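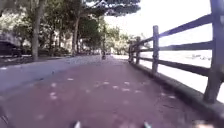
One reader of the autumn sheet has asked whether dappled shade needs test runs of its own, or whether a set of runs in full sun and a set under cloud would cover it between them. The same reader keeps a small wheeled robot in a garage and would like to know how much of the Ridbridge method can be carried out with household tools.

On the first point, separate runs are needed. On the second, nearly all of it can be.

Workshop Tips: Preparing a Small Outdoor Robot for Path Trials
Ridbridge Mobile Robotics Workshop, Ulby

The advice on this page comes from the Zandlow path study, in which a robot was asked to hold its position on a paved lane using camera images alone. The study comprised 266 runs on tree-lined paths, including waterside stretches with a fence and curb on one side and a second pavement on the other. Its main result concerned light. Runs in steady sun and runs under even cloud gave similar steering. Runs under broken leaf shade did not, and the difference remained after the steering software had been retrained on cloudy images. It became much smaller when images of leaf shade were included.

A good part of the early trouble, however, was found on the bench. Dirty lenses, slack mounts and unlabeled batteries accounted for more lost mornings than the software did. The tips below are given in the order in which the work is done.

Cleaning the lens

Use a rubber bulb blower first, then a clean microfiber cloth with one drop of lens fluid on the cloth. Do not spray fluid toward the camera. Paper towels and shirt sleeves leave fine scratches that are invisible indoors and spread into a haze when the robot faces a bright opening or open water. Keep the cloth in a zip bag, separate from the shop rags, and wash it without fabric softener.

Repeat the cleaning at the path before the first run. Dust picked up in the back of a car is enough to spoil a set.

Tightening the mount

The Sartori bracket used at Ridbridge is held by four screws. Tighten them in a cross pattern, a little at a time, and finish with a dab of removable thread locker. When the bracket is seated, draw a thin paint-marker line across each screw head and onto the bracket. A broken line after a run means the screw has turned, and the images from that run should be set aside.

Any bracket will serve if it can be returned to the same place. Changing the camera angle between sets makes them very hard to compare.

Parts of the robot in the view

It is common for the tips of the front fittings to appear along the bottom of the image. Leave them where they are and keep them identical from run to run. In the Zandlow study they were used as a check on the mount: if their position in the image had shifted since the previous run, the camera had moved. Operators who crop the bottom of the image should do so after this check and should record the crop.

Shiny fittings can throw a reflection into the lens at low sun. Matte tape cures this. Apply it before the first run of a set, never partway through.

Setting the exposure

Lock the exposure at the path, with the robot standing in its lane. Automatic exposure will follow the brightest part of the view, and beside water that part can be very bright indeed. The paving then goes dark and the edge between the two surfaces is lost.

The method adopted in the study was as follows:

Stand the robot in the lane, facing the direction of travel.
Choose the exposure at which the paving shows detail in both its lit and shaded patches.
Allow the sky and the water to wash out. Neither is used for steering.
Write the setting on the run card and leave it alone for the whole set.

If the sun goes in for more than a few minutes, close the set and begin another. A short set with one kind of light is worth more than a long one with three.

Marking out the path

Chalk and a tape measure are sufficient. Mark a start line and then a short tick every 50 feet, placed at the side of the lane so that the marks do not become something for the software to follow. The standard Zandlow course was 300 feet. Washable chalk is preferred, and permission should be obtained from whoever manages the path.

Choose a course with at least one firm edge. A raised curb gives a clear line for the whole distance. The boundary between two paved surfaces is more difficult, particularly when it curves or when a tree shadow lies across it, and it makes a good second exercise once the curb can be followed without correction.

Working among other people

Paths are shared. Early morning is the quietest time, but the low sun makes longer shadows, so the time of day must be entered on the card. One operator walks behind the robot with the stop switch in hand and does nothing else. A second keeps the notes.

Stop for anyone who comes near, however well the run is going. A distant figure on the path need not end a run, but it should be noted. Parked cars beside the route should be noted too, as they may be gone by the next visit and the images will differ.

Filling in the run card

Index cards in a lidded recipe box have proved more dependable at the path than a tablet, which is hard to read in the sun. Each card carries the run number, time of day, exposure setting, battery label and one word for the light: sun, cloud or leaf. Write in pencil. If the light cannot be settled in one word, write "mixed" and exclude the run from the comparison.

Collect 30 runs in each kind of light before drawing any conclusion. Smaller sets at Zandlow gave results that reversed when the set was enlarged.

Battery care

Number each battery with a strip of masking tape and use them in rotation. Steering becomes sluggish on a low battery, and this is easily mistaken for a fault in the images. Store batteries at partial charge in a cool room, in a container approved for the purpose, and keep them away from solvents and oily rags.

After the trial

Brush the wheels over newspaper before the robot is returned to the shelf. Grit carried indoors finds its way into bearings. Wipe the body with a damp cloth, dry it, and check the paint lines on the bracket a last time. Copy the images the same day and put the card box with the drive.

Limits of the result

The study was carried out in leaf, between May and September. Bare branches cast a thinner, harder shadow, and no claim is made for winter use. Wet paving was not tested. Readers who keep their own run cards through November are invited to send copies to the Ulby office, with the exposure setting filled in on every card.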